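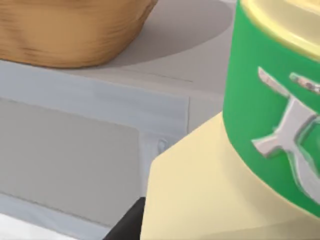 Guides > Planning and budgeting > Questions from buyers

Reading time: 7 minutes

Most people who write to us about buying a robot arm for kitchen and pantry work start with the price of the arm. It is a fair place to start, but the arm is often less than half of what gets spent in the first year, and the questions that change a budget tend to be about the objects and the worktop. A round container with raised lettering on its green side and a pale lid asks something different of a gripper than a basket with a curved, uneven body does, and both may have to be handled on the same counter. Simulation lets you look into that before you order hardware. The answers below come from planning work we have done with buyers at Dundbridge and elsewhere. Prices are in pounds and leave out VAT.

Should I pay for simulation before I buy anything?

In most cases, yes. A short simulation study lets you compare reach, mounting height and gripper shape on a model of your own counter. Our standard study costs £900 and covers one worktop, one arm model and up to a dozen objects. If you already know that your objects are boxes of one size on a flat table, you can skip it and put the money towards a second gripper.

What will a simulation study not tell me?

It will not give you a reliable figure for grip force on soft or woven things. It is also weak on packaging that dents, lids that work loose and surfaces that get greasy. Treat the results as good for geometry and fair for timing. For anything to do with friction, plan a bench trial with the real objects.

How much should I set aside for the gripper?

A plain two-finger gripper is enough for many jobs. The price of the body varies a good deal, so ask for a quote with the wrist adaptor and cable included, as these are sometimes listed separately. Budget for spare fingers on the same order. Fingers wear, get knocked and get swapped when the object list changes. The set we fit most often, made by Hernard, is £360 a pair. Buy two pairs.

Are wide, flat fingers better than narrow ones?

Wide fingers hold tubs and tins more steadily and forgive a small error in position. They also need more clear space on each side of the object. If your containers stand close together, a wide finger will touch the neighbour before it reaches the one you want. Measure the smallest gap you expect to work in and send it to the supplier. Do this before choosing the fingers, even if it delays the order by a week.

Can one gripper handle baskets and cylinders?

Sometimes. Cylinders are simple as long as the opening is wider than the diameter. Baskets vary. Some can be picked up by the rim, some have to be pushed along the counter, and some are best left where they are while the arm works in and out of them. Decide which of these you need. "Handles baskets" on a specification sheet does not mean much until you have agreed the movement.

My worktop has a joint in it. Is that a problem?

Rarely for lifting. It can matter if the arm slides objects along the surface, as a light container may catch on a raised edge. Run a ruler across the joint. If it rocks, mention it in your enquiry. Levelling a joint is cheap before the arm is mounted and awkward afterwards.

Do knobs and handles below the counter matter?

They do if the arm is mounted at the front or has to reach down past the edge. Include every cupboard knob and drawer handle in the drawing you send. We have seen a plan at Dundbridge redrawn because the handles were left off and the elbow of the arm had nowhere to go. Doors that open outwards should be drawn in both positions.

What does a complete first-year budget look like?

It depends on the arm, so we leave that out. For one station with a single arm, the other costs on our last Tarar job came to £4000. That covered the study, the fingers, a mounting plate, a camera and bracket, electrical work and two days of setup. It did not cover guarding, which the customer already had. Sites without guarding should get a separate quote for it early, as lead times are long and the work may need your landlord's agreement.

What running costs do people forget?

Staff time is the largest. Someone has to clear the station, restart it after a stop and put back what has been knocked over. Allow an hour a day for the first month and review it after that. Then there are software licences, which may be yearly, and calibration after any move. Ask whether the licence covers the simulator as well as the controller. Flakden bundles the two for the first year only, so put the renewal in your second-year figures.

How many objects should be on my list?

List everything the arm will touch, and then everything that will stand near it. The second list is the one that gets left out. For each object we need the height, the widest point, the weight when full and the weight when empty. Note which way round it should face if that matters to you. Containers with large printed or raised lettering on the front often have to be put back with the lettering showing, and this adds a turning step that takes time on every cycle.

Does raised lettering or a shiny finish affect the camera?

It can. Shiny parts throw highlights that move as the camera moves, and a depth camera may return gaps there. Raised lettering also makes a slightly uneven contact patch if a finger lands on it. Neither is a reason to reject a product from the list, but test those items first.

Should I rent or buy?

Rent if your object list is still changing or if you have the space for less than a year. Buy if the station is fixed and the list has settled. The arm we rent most is £1774 a quarter with delivery and collection included, and fingers are charged separately. Rental payments are not taken off the price if you buy later, so do the sums for the whole period you have in mind.

Can I use second-hand equipment?

Second-hand arms can be good value. Ask for the running hours, the controller version and proof that the licence can be transferred. An arm with a locked controller is worth very little. We would not buy used fingers or used cables at all.

How long does it take from enquiry to working station?

Allow four months. The study takes two weeks once we have your drawings and object list. Ordering takes most of the rest. Orders placed after June tend to slip, as several suppliers close for part of the summer. If you have a fixed opening date, work backwards from it and leave three weeks spare for trials with real stock.

What should I send with my first enquiry?

A drawing or sketch of the counter with measurements, including the overhang at the front edge and the depth of any recess below it. The object list. The hours you want the station to run. The position of the nearest power socket. A rough budget is also useful, even if it may change, because it tells us which arms to leave out.

Who signs off the trial?

You do. Agree the test in writing before delivery: which objects, how many cycles, how many stops are allowed and who resets the station. Hold back part of the payment until it has been met. Suppliers who are used to this will not object.

Shares: 14 | Comments: 3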